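ok shelf update bc 2 people asked. moving all the small stuff out of the Sasura bins this month, room is a mess, dont look

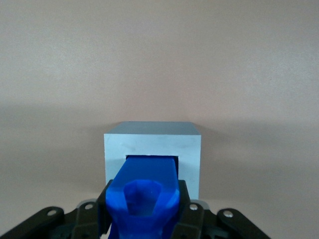
Wall color first – it's the leftover Vadine from the hallway and I was so sure it'd go orange. Nope. Pinkish beige, kinda rosy higher up, and that pale blue-gray box looks really good against it. bright blue thing stuck in the opening stays for now, I like the blue on blue

still need 6 more hooks. Jatoi was out agian

more tonight if I find the drill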